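From: Friederike Voß
To: handheld-teaching list
Date: 23 Oct 2026
Subject: Re: Bottle on coaster, how slow is too slow?

Hello Till, hello everyone,

Thank you for writing this up so carefully, and sorry it has taken me most of the week to answer. I wanted to try a few things at my own desk first, and then one afternoon turned into two, as it does.

Till Kleinschmidt wrote:

> We have 56 demonstrations of the bottle task from the Lindar room now, all
> done with the hand-held gripper. The policy reaches nicely, but it hovers
> before it closes, sometimes for so long that we give up and stop it. I went
> back through the recordings and I think we are teaching it that. Everybody
> slows down right before the grasp and waits a moment to be sure. Should we
> tell people to move faster? Or trim the pauses afterward? Meinecke thinks we
> should drop the hand-held tool for this one and go back to driving the arm
> remotely.

I would leave the remote control alone for now. We did the same task that way in August, and I remember it mostly as a month of stiff shoulders. People hesitated there as well, only at every stage instead of just the one, and each demonstration took so long that by lunch they were sick of it. The nice thing about holding the gripper yourself is that your arm already knows how to get to a bottle. I would hate to give that up over a pause.

As for moving faster, I'd be careful how you say it. When I told the Katska people to speed up, they rushed the whole thing, approach and all, and we ended up with bumped bottles and one very sticky desk. What worked better was asking them to decide on the grasp before they start. Look at the bottle, pick the height, then go there and close in one movement. If it feels wrong halfway, stop, throw the take away and begin again. Nobody should be fixing a bad approach in the last inch, and I suspect that is where most of your hovering comes from.

I wouldn't trim everything either. A short settling moment before closing is useful, especially with a soft bottle, and if you cut it out by hand, the finger motion and the camera view jump in a way the policy will happily learn too. Trim the really long ones, say anything over 3 seconds, and keep the rest as they are.

The other thing I'd look at is where the fingers are when people wait. It helps me to have both pads on either side of the bottle, at label height, before I start squeezing. If you stop farther back, the view hardly changes while you wait, and the policy has very little to tell it that it is time to close. Something like this:

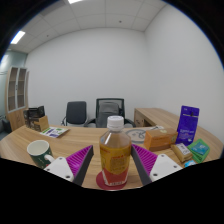 Fingers on both sides of the bottle, coaster still under it.

I leave the desk cluttered on purpose, by the way. The mug, the plate and the boxes get shuffled between takes, and I'd encourage you to do the same. Welia's first set was recorded on a perfectly clean table, and the policy was quite lost the first time someone put a cup down next to the bottle.

So my suggestion would be to record a small fresh batch with 4 different people, each deciding on the grasp beforehand, and train on that alone before mixing it with the old recordings. If the hovering goes away, you have your answer and Meinecke can put the remote controls back in the cupboard. If it doesn't, please send me a couple of the bad runs — I'd truly like to see them, and I have time in the evenings at the moment.

One small question back to you: are your people starting each take from the same spot? You didn't mention it, and mine had drifted into doing that without my noticing.

Warm greetings to all of you in the Lindar room,
Friederike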